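Search this site Search Enter keywords

Speaker notes: cardboard packaging in small-parts storage
Kedesby session, Sunday, second slot

Slide 1. Skip the history. The audience knows what corrugated board is. Start with the question from the Skukex audit: at what point does a board bin cost more to keep than to replace?

Slide 2. Scope. The audit covered 811 open-top bins in two stores, Javier and Omoregie. Plastic totes were left out. State this early, as it came up twice at the last talk.

Slide 3. Failure modes. Most rejected bins had a soft bottom corner. Crushed flutes were second. Surface wear is a poor guide to strength — a scuffed wall can still carry its rated load, and a clean one can be soft from damp. Tell people to press the corner with a thumb before they look at the print or the paint.

Slide 4. Folded edges. A folded top edge stiffens the wall and protects the raw cut. It also takes up stacking height. Pause for the photo.
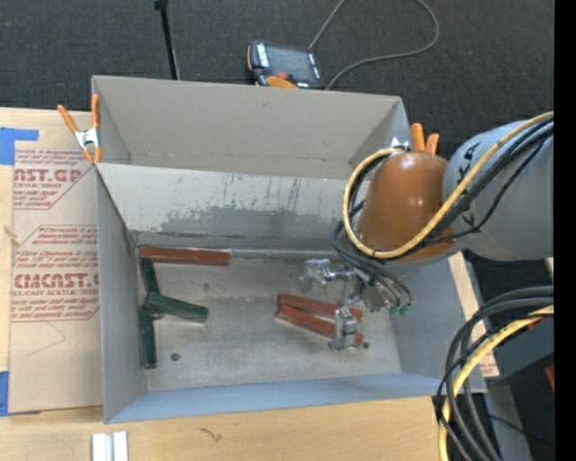 Slide 4: Open cardboard bin, slanted back, upper back edge folded over as a wide flap.

Slide 5. Humidity. Board loses stiffness as it takes up moisture, well before it feels wet to the hand. The Omoregie store has an outside door and no heating. It rejected 109 bins over the audit; Javier rejected 9. Do not claim the door explains the whole gap. Omoregie also holds heavier stock.

Slide 6. Cost. Show the table, then give one number only: 1,658 labor minutes spent on taping and patching. Most of that went into bins that were rejected at the next check. Wait for the room to read the table.

Slide 7. Proposed rule. One repair per bin, marked on the outside with a pen stroke. A second fault means recycling. Tape on a bottom seam counts as a repair. Tape on a label does not.

Slide 8. Open points. Load tests on patched corners are planned for October. Coated board is still untested. If asked about wax, say it complicates recycling and move to the next question.

Leave slide 7 on screen during questions.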